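Clearing One Tray: Term Project Report
Lev Kostiuk, for the Vustivton Canteen Study

Our group looked at what it takes to sort a used lunch tray by hand at the return point. Each tray has to be split three ways: wrappers and napkins into a clear bin, food scraps onto a black tray, and dishes into the gray rack. We built the station on a wooden table and laid a teal tray with a plate, a bowl, chopsticks, a napkin and a snack wrapper.
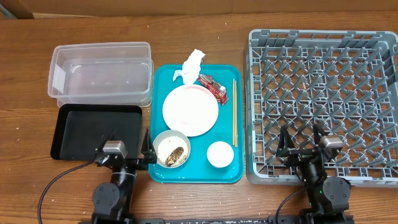
Antoniadis thought the rack should go on the left, where the person before you in line would not block it. We kept it on the right for all 16 trials and did not test the other layout.

The order we settled on was trash first, then food, then dishes. Napkins are light and get stuck to anything damp, so leaving them until the end slowed us down. Wrappers were easy to pick up but small ones were missed in 8 cases.

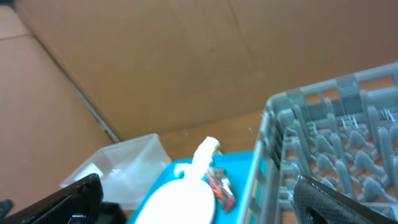

2.2 Food scraps

Rice was the hard part. Tipping the bowl slowly left a heap in one place, but some grains always went further than we wanted.
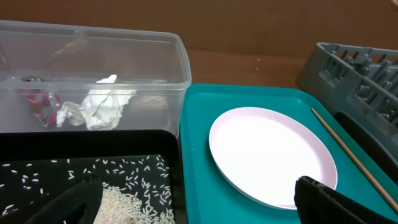 A tray with a higher rim would help, and so would holding the bowl lower. We tried a spoon as well and went back to tipping. Cleaning up stray grains is not included in our times, which makes the results look better than they should.

The average time per tray was 161 seconds, and the slowest trials were the ones with the most rice.
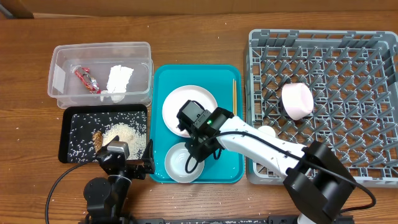

Vustivton, June

Revised after class comments. The timing table is now in the appendix, and section 3 covers stacking plates in the rack.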